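Bureau et rangement > Câbles et multiprises

Multiprise posée sur le bureau : comment la fixer sans percer ?

Question posée par Sumeya Weldu en juin
Imprimer | Envoyer par e-mail

Bonjour,

J'ai une table en bois clair qui me sert de bureau et de coin bricolage. Pour ne pas abîmer le plateau, j'ai posé dessus un grand panneau blanc mat, coupé presque à la taille de la table. Il n'est pas collé, je le retire quand on a besoin de la table pour manger.

Mon problème est la multiprise. Elle est blanche, avec les prises sur le dessus, et pour l'instant elle est simplement posée sur le panneau. Dès que je débranche un chargeur elle vient avec, et le panneau commence à avoir des traces de frottement au milieu. Le cordon part vers l'arrière et retombe derrière la table. Il y a bien un petit trou ovale dans le bois au fond, mais la fiche n'y passe pas, j'ai essayé. 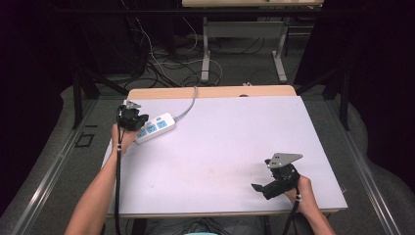 Le panneau sur la table, avec la multiprise et son cordon gris qui passe par l'arrière.

Je suis locataire et la table est au propriétaire, donc pas de vis dans le bois. Dans le panneau, je peux à la rigueur. J'ai déjà essayé la pâte adhésive pour affiches, elle a tenu quatre jours. J'ai aussi acheté des bandes auto-agrippantes Terham, mais je ne les ai pas encore ouvertes, je voudrais être sûre qu'elles ne vont pas arracher la surface quand je les retirerai.

Est-ce qu'il vaut mieux fixer la multiprise sur le panneau ou sous la table ? Et comment nettoyer les traces sans rayer davantage ?

Merci d'avance.

Mots-clés : multiprise, cordon, bureau, location, sans perçage
Vue 1 969 fois — 3 réponses

Réponse de Lucinda Tran
Membre depuis 14 mois

Je la mettrais sur le panneau, le long du bord arrière. Sous la table c'est plus propre à l'œil, mais si vous branchez et débranchez souvent vous allez passer votre temps à quatre pattes. Et comme le panneau se retire, vous pourrez emporter le tout d'un seul bloc, à condition de débrancher la multiprise du mur avant.

Pour les bandes auto-agrippantes, faites d'abord un essai dans un coin du panneau, sur un petit morceau, et laissez une nuit. Si la surface est un simple revêtement papier, il risque de partir avec la colle. Sur un mélaminé ça tient bien et ça se retire en chauffant un peu au sèche-cheveux, appareil à plat et bande tirée lentement. Dégraissez avant de coller — un chiffon avec un peu d'alcool ménager, puis on laisse sécher. Je pense que la pâte a lâché à cause de ça.

Mettez deux morceaux courts, un à chaque bout de la multiprise, et vérifiez que vous ne collez pas sur les aérations ou sur l'étiquette du dessous s'il y en a une. Regardez aussi s'il y a des encoches au dos. Beaucoup de modèles en ont, et dans ce cas deux petites vis dans le panneau suffisent, plus courtes que son épaisseur, sinon elles marqueront la table.

Pour les traces, eau tiède et savon noir avec une microfibre. Pas d'éponge grattante. Les traces grises partent en général, les vraies rayures restent.

3 personnes ont trouvé cette réponse utile

Réponse de benavides_34

Prenez une goulotte à clipser sous le plateau, moi j'ai une Drovden et je ne vois plus un seul câble. Il y a des pinces, donc rien à percer. Par contre je ne sais pas si ça va sur une table épaisse, la mienne fait 18 mm.

Réponse de Sumeya Weldu (auteur de la question)

Merci à vous deux. Il n'y a pas d'encoches au dos, j'ai regardé. J'ai fait l'essai dans un coin avec la bande Terham et la surface n'a pas bougé, donc j'ai collé la multiprise au fond à gauche, parallèle au bord. Je débranche d'une main maintenant.

Le savon noir a enlevé une bonne partie des traces. Il en reste quelques-unes quand la lumière vient de côté.

Pour la goulotte, les pinces ne s'ouvrent pas assez pour prendre la table et le panneau ensemble, je laisse tomber. Il me reste le cordon qui pend derrière. Si quelqu'un connaît un passe-câble fendu que l'on peut mettre dans un trou ovale, je suis preneuse, je n'ai trouvé que des ronds.

Signaler une réponse
Dans la même rubrique : Rallonge trop courte derrière un meuble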